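Skinberg women's side starts its second season

July 12, 2021

When Sulastri Khoo put a paper on the noticeboard in January, asking which women in Skinberg would like to play football, she expected maybe one five-a-side team. By the end of that week the paper was full and she had to pin a second one under it.
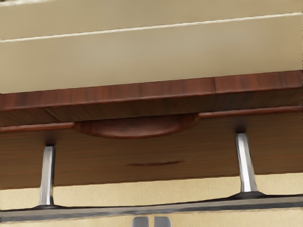
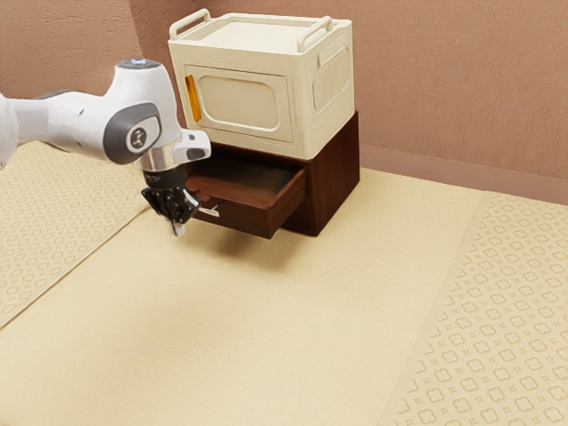

The club now trains on Tuesday evenings at the Ngui ground, on the smaller field behind the netball courts. Many of the players had never worn boots before. One is a grandmother, and two are sisters who play on opposite wings and argue during the whole match.

The first season was not easy. The team lost the opening game to Fesstead by a large score and scored only 3 goals before the winter break. But the defence has improved very much, and in the last home match against Fliltov over 200 people came to watch, which is a good crowd for our ground.

Dima Obeidat, who coaches the team, told me that she is more worried about the lights than about the results. Two of the lamps on the small field do not work, and after six o'clock the far goal is quite dark. The council has promised $500 for the repair, and the club must find the rest.

Registration for the new season is open until the end of the month. You do not need experience, only shin pads and a water bottle. Mothers with small children are welcome to bring them to training. Please speak to Sulastri at the canteen.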